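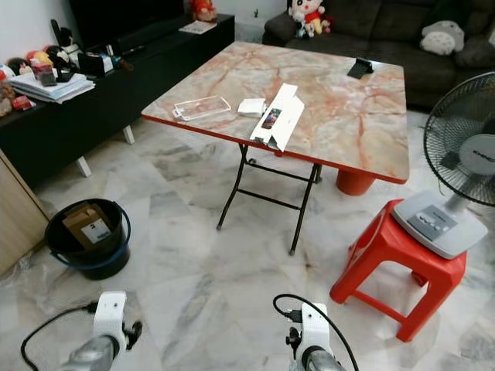
Jamila Sultana
2024-03-25

Clearing out the front room this week. Starting with the folding table, the one with the marble-pattern top and the red-orange edge.

Everything on it is phone stuff. Clear case, the white box, a small black stand. Going through it now.

The case is for my old phone. I gave that phone to my cousin in August, so the case goes to her too.

Phone box: keeping it. I sold one without the box last time and the buyer knocked 44 off the price. Lesson learned.

The fan stays on the red stool. It's too low on the floor and only blows at your ankles. Stool is the right height for anyone sitting at the table.

Black bucket with the blue handle is where cardboard goes until I can take it down. One box in there so far — I need to cut the label off first, it has my old address on it.

Nneka Briggs asked if the table is going. No, sorry. It folds flat behind the door and I use it for everything.

Still to do: whatever is under the table, then the cables. The cables are in a drawer and I'm leaving them for tomorrow.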